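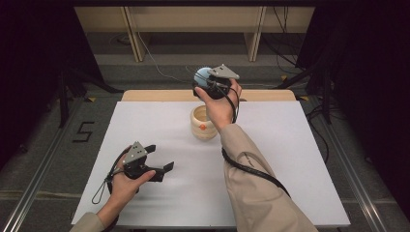

Light blue ball held over a ribbed cup.

Thread on draught surveys, and how a bulk carrier can finish loading with two cargo figures that don't agree. The case is the Dolo, loading at the Flardale berth in Jevenberg in December. Posting with the ship's permission.

Shore scale and ship's draught survey differed by 300 tonnes. Ship's figure was the lower of the two. Shore wanted the scale figure on the bill of lading. The master, Abdelkrim Abou Zeid, would not sign without a letter of protest.

Principle first. You read the draughts before loading and work out what the ship and everything in her weighs. You do the same after loading. Take away ballast, fresh water, fuel and so on from each. The difference is the cargo.

So it is two surveys, and an error in either one goes straight into the cargo weight. People go back over the final survey when the numbers disagree. The initial survey is done in the dark, in a hurry, with the loader waiting. Check that one first.

Draughts are read at six points: forward, midships and aft, port and starboard. If you have only read the shore side and applied the clinometer for the rest, say so in the report. On the Dolo all six were read both times, offshore side from a boat.

Swell. Watch the mark for a few minutes, note the highs and lows, take the mean. Do not take one reading when the water looks still. At Jevenberg the tug Giáp was shifting a barge on the next berth during the initial survey. Kha Trương, chief officer, had them wait until the wash died down. Noted in the log, with the time.

Then correct to the perpendiculars. The marks are seldom cut exactly on them, so with any trim on the ship the reading at the mark is not the draught at the perpendicular. Distances are in the hydrostatic booklet. Check the sign with a sketch. A sketch is faster than an argument.

Hog and sag. The mean of means formula gives midships six times the weight of forward and six times the weight of aft. A careless midships reading therefore costs you far more than a careless one at the bow.

Trim corrections, first and second. The first allows for the centre of flotation being away from midships. The second allows for its movement as the ship trims, and is always added. Both were in order here. Tamara Chornovol, surveyor for the shippers, and I worked them separately and compared sheets.

Density. Hydrostatic tables are for a stated density, normally salt water. The berth at Jevenberg is in the river mouth and the water is layered, fresher on top. A bucket dipped from the surface gives you the top layer and nothing else.

Proper method: sampling can, several depths, several positions along the hull, offshore side for preference, away from any discharge. Read the hydrometer straight away, at eye level, at the surface of the liquid and clear of bubbles.

Use a draught survey hydrometer, marked for apparent density in air. A load line hydrometer measures relative density and is a different instrument for a different job. They look alike in the box. Read the stem before you use it. Ours was the right one and its certificate was in date.

Densities at the two surveys differed, as you would expect with the tide on the turn at one and nearly full at the other. Each displacement was corrected with its own density. I have seen reports where one reading served for both. Do not do this.

Which leaves the deductibles. The Dolo has 14 ballast tanks including the peaks. All of them were sounded at the initial survey, when she was in heavy ballast and trimmed well by the stern.

Sounding pipes on most of her tanks are at the after end. With stern trim, water piles up aft and the sounding reads high. The tables give a correction for trim. Sign convention is printed at the front of the booklet, on a page that everyone turns past.

Her booklet has been reissued after a tank modification. The new tables define trim the other way round from the old ones. In the old book, stern trim is positive. In the new book it is negative.

Đạt Đàm, second officer, had used the new book for the modified tanks and the old book for the others, with the same sign throughout. The old-book tanks came out right. In the new-book tanks the correction was applied backwards for the trim she had.

Effect, step by step. Initial ballast was understated. Initial net displacement was therefore overstated. Final survey was close to even keel with the ballast out, so the trim correction there was next to nothing and the same mistake did no harm. Cargo by difference came out too low.

Reworked with the right columns, 8 tanks changed. Most of the gap went. What remained was well inside what I would accept for a survey in those conditions. Tamara Chornovol agreed the revised sheet and it was signed by both of us and the ship.

No re-survey was possible, of course. Once the ballast is gone you cannot sound it again. We could recover the figure only because the raw soundings had been written down along with the corrected volumes. If the sheet had shown volumes alone, the protest would have stood.

A word on the constant. It is whatever the ship weighs beyond lightship and known deductibles: stores, paint, mud in tanks, spares. In the first version of the sheet it was far higher than on her previous voyages. That was visible before a tonne was loaded. I should have queried it then and did not.

So: compare the constant with the last few voyages before you let loading start. If it has jumped, ask why. If it is negative, stop and start again.

For anyone who asked for the paperwork, the report runs to 13 pages with the sounding sheets attached. Ngân Ông at the agent's office holds the copy for the cargo parties. Please write there, I can't send it on myself.

Ship has since taken the old tables out of the ballast control room. The new book now has the sign convention copied on to the inside of the cover.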